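Sorting Small Fasteners in Divided Boxes

Setup and Use

A divided box works when each cell holds one item and the lid keeps the cells separate during carrying. Most complaints about mixed screws come from a box that was overfilled, stored on edge, or closed on a lid that does not meet the dividers. Check the last point before loading anything.

Lid clearance

Close the empty box and look at the gap between the divider tops and the underside of the lid. Any gap wider than the thinnest item will let that item migrate. Flat washers are the worst case, followed by E-clips and small brads. Machine screws with pan heads rarely move unless the box is turned over. If the gap is too large, cut a sheet of closed-cell foam to the inside dimensions of the lid and lay it over the filled cells. Do not glue the foam. It picks up oil and has to be replaced.

Fill level

Fill each cell to two-thirds of divider height. Above that level, fingers push parts into the next cell. If you own more of a size than the cell will take, keep the surplus in a labeled bag and refill from it. I keep one bag of 1000 drywall screws on the shelf and never more than 50 in the box.

Layout

Assign cells by diameter across the box and by length along it. Put the most used sizes in the front row. Leave 2 cells empty, one for strays and one for parts removed during a repair. Nuts and washers go in the cell next to the screw they fit, even when this breaks the length order.

Labels

Paper labels on the lid are readable only when the lid is closed. Put a second set on the inside walls, or draw a cell map and tape it to the underside of the lid facing down. Adanech Ayele uses a grease pencil directly on the plastic, which wipes off with a dry rag when the contents change.

Working position

Open the lid all the way and lay it flat before taking parts out. A lid left standing at an angle puts load on the hinge and tends to drop.

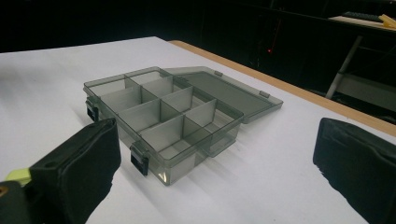
Work on a light-colored surface where dropped parts show up, and keep the box far enough from the edge that the open lid is fully supported. Tinted plastic makes small dark parts hard to tell apart. A piece of white card cut to fit the bottom of each cell corrects this.

Latches

Press each latch until it snaps, then pull lightly on the lid next to it. With two latches, check both. A box fastened at one point only will flex open at the other when lifted. Grit in a catch is cleared with an old toothbrush. Do not oil it.

Cleaning

Empty the box once a year. July is convenient here, when the parts dry quickly on the porch. Wash in lukewarm water with dish soap, rinse, and let stand open until dry. Acetone and lacquer thinner will craze many clear plastics and should be kept away from the bench while the box is open.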